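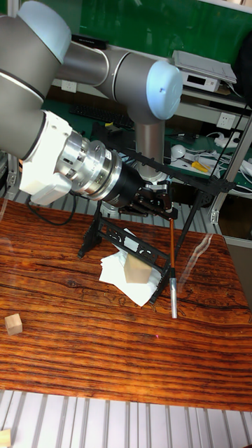

Rhodri Rosser wrote in to ask if the stand can go straight onto a finished wood table, or if it needs a mat under it. It can go straight onto the wood, provided the feet are clean and you lift the stand each time you move it. The steps below replace the ones on the folded sheet in the Pisach box.

Section 6. Setting up the stand and a small block on a wood table

Before you start

You will need the black plastic stand, one wooden block, two or three sheets of plain white tissue paper and a soft dry cloth. Use white tissue only. Colored tissue can leave dye on unfinished wood.

Clear the table and wipe it with the dry cloth, going along the grain. If you have used polish, leave the table overnight before putting tissue or bare wood on it.

Setting up

1. Turn the stand over and run a finger along the bottom of each leg. Trim off any bump left from molding with a sharp knife.

2. Set the stand on the table with the rail at the top and the legs angled outward. Press down lightly on the middle of the rail.

3. If the stand rocks, turn it a little and try again. Many wood tables are slightly uneven, and a small turn is often enough.

4. Crumple one sheet of tissue in your hands, open it halfway, and lay it under the rail. Let the corners spread onto the table. Keep the paper out from under the feet.

5. Add a second sheet if the wood still shows through in the middle. Flatten a spot in the center with two fingers.

6. Hold the block by its long sides and stand it upright on the flat spot. Let go slowly. If it leans, take it out, flatten the tissue again and put it back.

7. Look at the block from the front and from one side. Straighten the block by hand. Do not straighten it by pulling on the paper.

CAUTION: Never drag the stand. Grit caught under a foot will scratch a polished top, and the marks show most across the grain.

CAUTION: Keep metal-tipped tools and sticks off the table surface. A small tip can dent soft wood with very little pressure.

Note: Unfinished blocks pick up marks from hands. Dilwyn Kneath at Revgate recommends fine sandpaper for light smudges, worked in one direction, with the dust brushed off before the block goes back on the tissue.

Taking it down

8. Lift the block out first, then the stand, then the paper.

9. Shake the tissue over a wastebasket. It can be used again until it tears.

10. Wrap the block in a clean sheet and store it beside the stand, not under it. Weight on the rail can crack the plastic around the cutouts.

Cleaning the stand

Use a dry paintbrush on the rail cutouts, where dust collects. For anything sticky, use a cloth dampened with water and a drop of dish soap, and dry the stand before it goes back on the table. Do not put it in a dishwasher.

For a replacement stand, quote part 59 on your order. Blocks and tissue are listed separately.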